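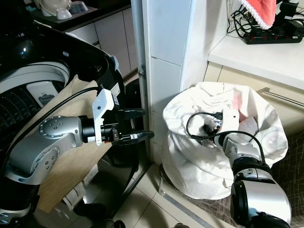
Ticket 807: Wosengate charity 10K, fundraising pages
Status: Closed, with a grumble
Opened by: Eirlys Mathias
Handled by: Mudassar Gondal

Eirlys, Wednesday, 7:40 a.m.
My donation page says I have raised $0. My aunt has a receipt, and she has forwarded it to me four times. The race raises money for the kidney clinic and I'd like my aunt's money to reach it before she forwards it again.

Mudassar, 8:15 a.m.
Found the gift. It's credited to a team called Vellalwood Walkers. Are you a Vellalwood Walker?

Eirlys, 8:22 a.m.
I am not. I run, in the broad sense of the word.

Mudassar, 9:05 a.m.
Checked the export. 17 gifts landed on Vellalwood Walkers overnight, $528 in all. Their captain, Razia Cheema, wrote in to ask why strangers were wishing her luck with her knee. Her knee is fine.

Tried:
- Cleared the page cache. No change.
- Moved one gift by hand. It moved back at the next sync.
- Switched the sync off. Gift stayed put. Left it off.

Eirlys, 9:30 a.m.
It's my knee, for the record.

Mudassar, 11:50 a.m.
Passed to Wajid Ghauri, who looks after the sync. Anyone who signed up without a team has a blank in the team field, and the sync was filling blanks with the first team it could find. It picked Vellalwood Walkers, team 165. Why 165 counts as first is a question for whoever set up the team list, and that was me.

Wajid, 2:10 p.m.
Blank now means blank. Ran it twice on the test copy, then live. All gifts are back with their runners and the clinic total hasn't changed. Sync is on again.

Eirlys, 2:25 p.m.
Page shows my aunt's donation. It also shows her message, in capitals. Can that be made smaller?

Mudassar, 2:31 p.m.
Donor messages appear as typed. Please open a new ticket if you want to take it up with her. Razia has asked to keep the good wishes, so I've left those where they are. Closing.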